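Three months with a worm bin, and I'm hooked

I've wanted to do something about our kitchen scraps for years. We live on the second floor, there's no yard, and the city pickup for food waste stops four streets short of us. So every Friday I carried a bag of coffee grounds and carrot tops down to the dumpster and felt bad about it all the way back up.

Then Mamta Malhotra from my building let me look under the lid of her worm bin. I expected a smell. It smelled like the woods after rain! I went home and ordered a Grulitz stacking bin that same night (the small one, with 3 trays), and my first batch of red wigglers came in the mail in November, packed in damp peat and looking pretty cheerful considering the trip.

Setup took one evening. You shred a lot of paper. I used junk mail without the shiny parts, egg cartons, and the box the bin came in, all soaked and wrung out until it felt like a sponge. A handful of garden soil goes in for grit, then the worms, then you leave them alone. That last bit was the hardest for me, I kept lifting the lid to say hello.
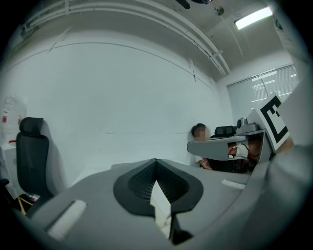 How much food can a new bin take?

Start with a cupful of scraps and wait until most of it is gone before you add more. In a new bin that can be a week or longer, and going slowly at this stage keeps the fruit flies away.

I did not go slowly, of course. I put in half a melon the first weekend and had flies by the next one. Kusum Jaiswal, who runs the compost table at the Fultberg market, told me to bury everything under two inches of dry paper and stop feeding for ten days. It worked, and I've buried every scrap since.

What mine love: melon rind (in small pieces, I've learned), squash, coffee grounds, tea leaves, and bread that's gone stale. Crushed eggshell too, a spoonful now and then. What they ignore: onion skins and orange peel, which just sit there looking at me. I freeze the scraps first and thaw them before they go in, so they break down faster and any fly eggs don't make it.

The bit I got really excited about was weighing things. I keep a kitchen scale by the sink and write the number on the fridge, and since we started we've kept 23 pounds of food out of the trash. Twenty-three pounds, from two people in a small apartment! Our garbage bag is so light now that we take it down every other week, and it doesn't drip on the stairs anymore.

I harvested my first castings last weekend. You put fresh bedding and food in the top tray, wait for the worms to move up, and lift out the bottom one. Mine gave me enough dark, crumbly stuff to fill a coffee can, plus a few stragglers I picked out by hand and sent back upstairs. Half went to the basil and half to Mamta's tomatoes, as a thank you. 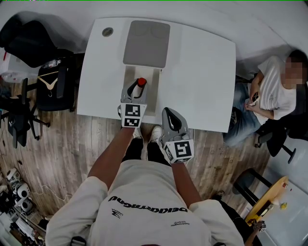

Things I'd still like to figure out

The liquid at the bottom. Some people water it down and use it on plants, others say pour it out. I've been pouring it out until I know more.

Summer. Our kitchen gets hot in the afternoon and worms don't like that at all. I may move the bin to the hall closet, if I can talk my husband into giving up the shoe shelf.

Plastic produce stickers. They survive everything! I found one from a pear sitting in the finished castings as shiny as the day I bought it, so now I peel them off over the sink before anything goes in the freezer.

If you have a bin going, tell me in the comments what yours won't eat. And if you live near Fultberg and want a starter handful of worms, write to me, they've been busy in there and I have plenty to share.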